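Blocks on the Table: Gallery
Posted under Toys, Used and Otherwise

The Irach swap shelf has more wooden blocks on it than anything else, and every box comes with the same promise on the lid. Builds focus. Grows with your child. Lasts for generations. I have never trusted a toy that makes claims about generations, so for most of January I took home whatever blocks came through and put them on a table to see what they were worth.

This page is the gallery from that month. I kept the notes short. If you are looking for a reason to spend 198 dollars on a starter set, try the Flultine catalog, which has plenty of them.

A word about the paint first. Sellers love to say "like new," and with colored blocks it is nearly always untrue. Color goes chalky on the faces and picks up scuffs, and a dark fleck or two will turn up on any block that has met another block. None of this bothers a four-year-old. It does bother people who write listings, and so the listings tend to show the lid of the box and very little of what is inside.

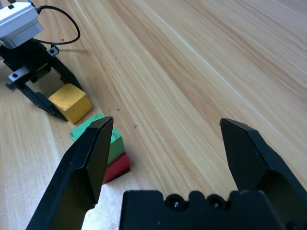
Green is the color I would check before any other in a used set. Marks show up on it, and people seem to think a wipe with a damp cloth will fix them. In my experience the cloth comes away a little green and the marks stay where they were. I quit wiping after the second box.

I am also suspicious of the advice, repeated on every parenting page I have read, that blocks need a special surface. Skisus sells a felt play mat for this purpose and calls it a "building zone." A wood tabletop does fine. It is flat, you can see what you are doing on it in daylight, and towers fall on it with a good loud clatter, which as far as I can tell is half the fun. The finish may get a dent. Mine has several, and dinner is still served on it.

Then there is the matter of how many. The big Rampersad tub holds 400 pieces, according to the label. I did not check and don't intend to. What I can tell you is that past a certain point the extra ones go under the couch. The smallest bag I brought home said 30 on the tag and got as much use as the tub did, possibly more, and it could be put away in the time it takes to complain about putting it away.

Do they teach colors? The box says so. I suspect the adult sitting next to the box does most of that. Do they teach patience? I watched a tower go over on purpose before it was three blocks high, so I will reserve judgment.

What I would pay: 43 dollars for a large used tub in decent shape, and a good deal less if the seller won't show you the blocks out of the box. Scuffs are fine. Splinters aren't, and neither is paint that flakes when you run a thumbnail along an edge. Ask about the smell, too. A set that has lived in a basement will tell you so for weeks.

The swap shelf takes blocks year round. Please tape the lid down, and leave the little instruction leaflet at home. Anyone who needs directions for stacking one block on another can write to me through the contact form.

Next gallery: wooden puzzles, and where the missing piece went.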